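Manipulation séquentielle : le laboratoire Trernov présente sa méthode

16 mai 2026

Le programme Plorneo étudie l'assemblage de mots par un bras robotisé à partir de cubes-lettres. La responsable scientifique du laboratoire Trernov a répondu à nos questions sur la méthode retenue et ses premiers résultats.

« Nous avons choisi un matériel ordinaire, aux couleurs et aux typographies disparates, afin que la politique de commande ne puisse s'appuyer sur un gabarit unique », explique-t-elle. Le corpus compte 3413 séquences, recueillies depuis décembre.

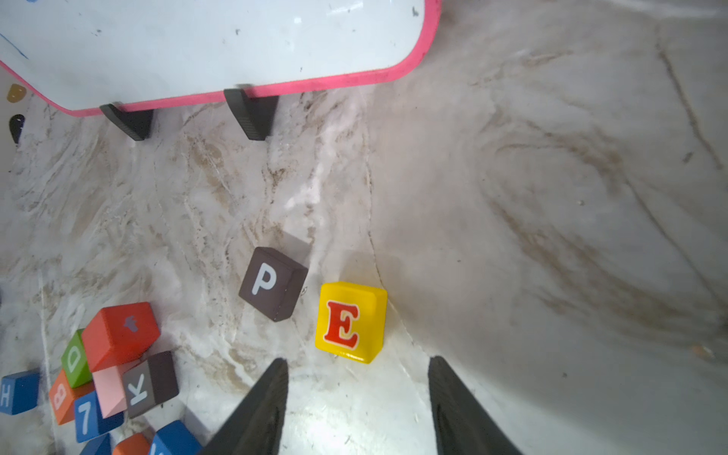

Le cube « E » entre les doigts de la pince, à côté du « P ».

L'alignement constitue, selon elle, l'étape la plus délicate. Chaque cube doit être posé près du précédent sans le déplacer, alors que les doigts occupent une partie de l'intervalle. « Une erreur d'orientation au deuxième cube se répercute sur toute la suite du mot. » 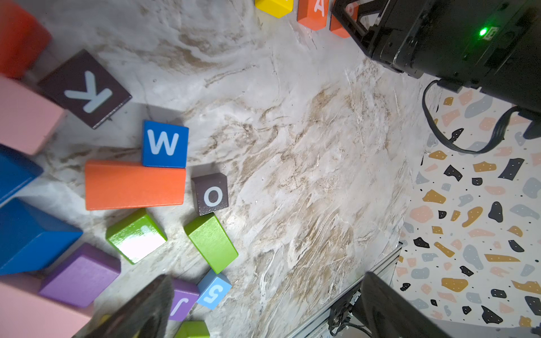 Cubes dispersés sur le plan de travail ; un bloc « A » près du bras.

La recherche des lettres dans un ensemble dispersé a fait l'objet d'un protocole distinct, établi avec l'institut Mahama. Sur 64 essais d'évaluation, 27 ont abouti au mot complet sans intervention. « Ce taux reste modeste. Les échecs tiennent surtout aux lettres renversées ou partiellement masquées, que le modèle confond encore. »
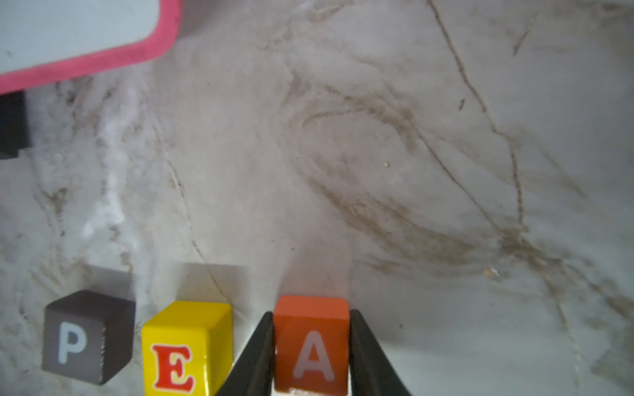
Trois cubes-lettres alignés sur le plan de travail, vus depuis le poignet du robot.

Une seconde campagne portera sur des mots de quatre lettres. Les données seront déposées sur la plateforme Trellness après relecture interne.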